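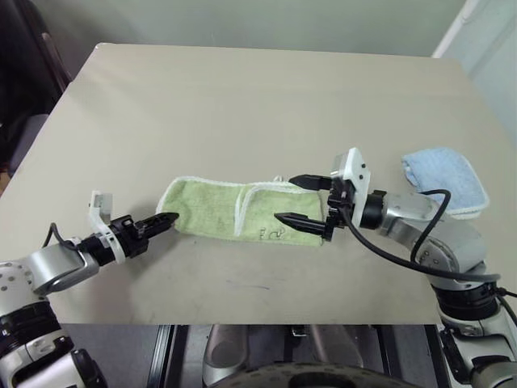
Linen and laundry took up the first part of the meeting, held 19 November 2022 in the Beven Street hall. Petrică Sima reported that the October wash came back from Vorner on time but mixed, with hand towels and bath towels in the same bags. It was agreed that towels will be folded at the table before they go on the shelf. The long fold, as with the light green one with the white stitched border, is to be used for the larger towels, and the smaller blue ones are to be folded into a compact rectangle. Labels can stay on. Members on the Saturday roster had asked for this to be settled and it now is.

**Matters arising**

The minutes of the October meeting were accepted with one change: the Filip room is to be repainted in the same colour as before, not white.

The dryer vent has been cleaned. The invoice was $183 and has been paid.

**Towel stock**

Petrică tabled the stock sheet. We hold 400 towels across the hall and the swimming program, and some of the older ones have thin patches. These will be pulled out as they come through the wash and offered to the animal shelter. No motion needed.

Two quotes were received for replacements. Zovis came in at $1579 including freight. Vorner was dearer and could not deliver before the new year. Moved that the Zovis quote be accepted, seconded, carried. Colours to stay as they are – green for large, blue for small – so that the bags can be sorted at a glance.

**Shelving**

The bottom shelf in the linen cupboard is bowing. Petrică will get a bracket for it and move the heavier stacks up in the meantime. The suggestion of wire baskets was discussed and left for another time.

There was a question about whether the swimming program should have its own cupboard. The program has 5 sessions a week and the key is often out when it's needed. A second key will be cut and kept in the office.

**Folding roster**

The roster has gaps in the first half of the month. The sheet will go back up beside the sink and people are asked to write their names clearly. Anyone who can't make a shift should swap directly and then change the sheet.

**Other business**

Tea towels are not to go in with the bath towels. The kitchen bag is the one with the drawstring.

The parking line markings were deferred.

**Actions**

- Zovis order to be placed – Petrică Sima
- Bracket for bottom shelf – Petrică Sima
- Second cupboard key – office
- Roster sheet up beside the sink – office

Next meeting to be advised by email.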